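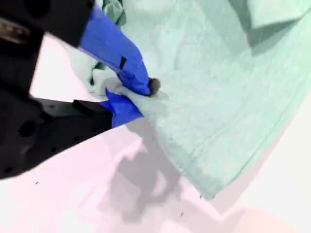 I've been ironing my own table linens since February, when I got tired of paying someone else to do it, and the Narorel steam iron has turned me into a person who looks forward to it. I know how that sounds!

My old iron was a hand-me-down that spat brown water on anything pale. I put up with it for years. Then my neighbor Zaid Moussa let me try his Narorel on a wrinkled tablecloth before a birthday dinner, and I ordered one that same night (in the gray, which they call Pollar for some reason).

Heat first. It's ready in 17 seconds, and the light on the handle goes solid so you don't have to guess. The steam is strong and even, and on cotton I can get a crisp fold in one slow pass. Linen takes two, plus a little spritz from the front nozzle. I did six big napkins and a table runner before the tank ran low, and the old one would have needed filling twice by then.

The soleplate glides beautifully. It has a narrow tip that gets right into corners and along hems, and I've started doing shirt collars with it just for fun — the points come out so sharp. The cord swivels at the base and hasn't knocked over my coffee yet.

Now the grumbles. It's heavy, and after a long session my wrist knows it. The fill door is small, so use a cup with a spout or you'll pour water all down the handle like I did. And the auto shutoff is a bit too eager. If I stop to refold something large, I come back to a cold iron and have to wait for it again.

I paid $145 at the Lurville outlet store, and it was $154 online with shipping. That's a lot for an iron, and I went back and forth for a while. I also looked at the Zein, which is lighter and cheaper, but the steam button sits right under your thumb and I kept setting it off by accident in the store.

If you only press a shirt twice a year, keep whatever you have. If you've got a closet full of cotton and linen like me, go try one. I'm doing the curtains next — all of them, even the ones in the laundry room.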